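Removing grey scuffs from a white tabletop without dulling it

Home > Surfaces and Finishes > Cleaning and Repair
Asked 20 Jun 2022
Viewed 1,000 times
3 answers

Question

I have a white worktable in a shared workroom in Pikarside. The top is a hard white sheet material with a low-sheen finish. I bought it used and have no data sheet. The seller called it a Penrose top, but there is no marking on the underside that confirms it, and the core is not exposed anywhere I can get at.

Over the winter the middle of the table picked up grey smudges and streaks. Some are wide and faint, others are short lines with a definite direction. They do not catch a fingernail. Under a flashlight held low to the surface I can see that the sheen is a little different along the darker streaks, but only from one side.

What I have tried so far:

Warm water and dish soap, microfiber cloth. Took off some general dirt, no change in the streaks.

Glass cleaner. No change.

A white vinyl eraser on one short mark. The mark got lighter but did not go away, and the eraser picked up grey.

I have not used melamine foam, because I read that it works as a fine abrasive and I do not want a shiny patch in the middle of a matte top. I have also not used any solvent. The thin rim along the edge is light grey and I don't know whether it is a separate strip or what it is attached with, so I am cautious about anything that could soften glue.

Photo of the top:
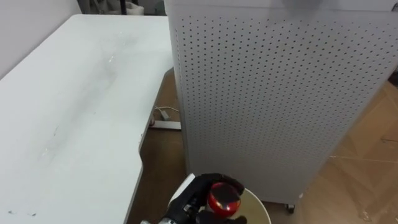
White tabletop with grey marks across the middle, perforated cabinet at right.

The small dark specks near the corner are a separate matter. I have not tested whether they are on the surface or in it.

Questions:

1. Are the streaks likely to be material deposited on the surface, or damage to the surface?
2. In what order should I try cleaners so that I don't lock in a worse result?
3. Is there a coating worth putting on afterward?

Replacing the top is possible. The quote I got was 347 for the same size, before delivery, so I would prefer to clean it.

Answer 1 (accepted, 40 votes)

Your eraser test already answers the first question in part. If the eraser came away grey and the mark got lighter, at least some of the mark is transferred material. Aluminum, mild steel and zinc plating all leave grey lines on a hard white surface when dragged across it. The sheet is harder than the metal or close to it, and the fine texture works like a file. Unglazed ceramic feet do something similar in reverse and cut the surface instead.

The difference in sheen seen from one side suggests that some of the texture peaks have been flattened along the same lines. No cleaner will correct that part. In normal room light it is usually much less visible than the metal.

Work in this order, on one test patch no bigger than your palm, near the back edge:

Step 1. Degrease. Isopropyl alcohol on a folded white cloth, wiped in one direction, turning to a clean face each pass. Keep it off the edge strip. Let the surface dry completely before judging it. A film of skin oil or old polish will stop everything below from working evenly.

Step 2. Mild acid. Citric acid in warm water, one tablespoon to a pint. Lay a damp cloth on the mark for two minutes, lift, wipe, rinse twice with plain water. This is for metal transfer. It does nothing for rubber or ink. Do not leave it standing at a seam.

Step 3. Vinyl eraser again, light pressure, in line with the streak. After steps 1 and 2 it tends to pull out what is left in the low points.

Step 4. Non-scratch cream cleaner, the kind sold for ceramic cooktops, on a damp cloth. Ten strokes, rinse, dry, look at it with the low flashlight. If the patch has more shine than the area around it, stop there and do not use it on the middle of the table.

Stop at whichever step gives an acceptable result. Most people stop at 2 or 3.

Do not use bleach mixed with or following the acid without a thorough rinse in between. Chlorine bleach does not remove metal marks in any case.

On coatings: I would not. Furniture polish and silicone sprays fill the texture for a week or two and then hold dirt, and the next round of cleaning has to begin by stripping them. A desk mat or a sheet of thick felt under whatever is being slid across the middle will do more.

For the specks, press a piece of clear packing tape over them and pull it off. If they come away on the tape they are loose or lightly stuck. If they don't, try the alcohol. If they survive both, they are either chips through the white layer or something that has bonded, and they need a magnifier before anything else.

Comments on this answer

Asker: Did steps 1 to 3 on the test patch. The alcohol cloth came away slightly yellow, so there was a film. Most of the grey went at step 2. I will do the rest in sections.

Is citric acid the same as lemon juice for this purpose? I only have the juice. / It contains the same acid but also sugar and pulp. It will work weakly and leave the surface sticky. Buy the powder, it is sold with canning supplies.

Answer 2 (11 votes)

I agree with the sequence above. One addition concerning identification, because the methods differ if the top turns out to be something else.

High-pressure laminate, melamine-faced board, powder-coated metal and painted board can all look alike from a few feet away. Quick checks:

Tap it. Metal rings, even when it has a backing.

Hold a small magnet to it. Steel is settled immediately. Aluminum is not.

Put one drop of alcohol on an underside or hidden spot, wait 30 seconds, rub with a white cotton swab. Color on the swab means paint or a soft lacquer. In that case skip the alcohol and the cream cleaner and stay with soap and the eraser.

Look at any screw hole from below. Chipboard crumbs indicate a faced board, and you should keep standing water away from every cut edge.

I look after tables in a print shop in Drarkusholm, 195 square feet of white worktop in total, mostly melamine-faced. The facing on ours is thin, and two of them went permanently shiny from weekly use of melamine foam. The effect builds up over months and is hard to notice while it is going on. Once or twice on a bad mark is probably fine. As a routine it is not.

Also wipe the base of anything metal that gets moved across the surface. If it leaves grey on a damp paper towel it will leave grey on the table.

Answer 3 (2 votes)

Just use Rikix paste. Works on mine. Rub it in, leave it a few minutes, wipe off. I do the stove with it too

Comments on this answer

What is the surface of yours? The question is about a matte top.

Mine is gloss I think. Didn't notice any difference

On gloss a fine polishing paste will not show much. On a low-sheen finish it can. Test somewhere hidden first.

Related questions

Rust ring from a can on a white laminate counter
Difference between melamine foam and a vinyl eraser
Re-gluing a lifted edge strip on a worktable
Removing adhesive residue from powder-coated steel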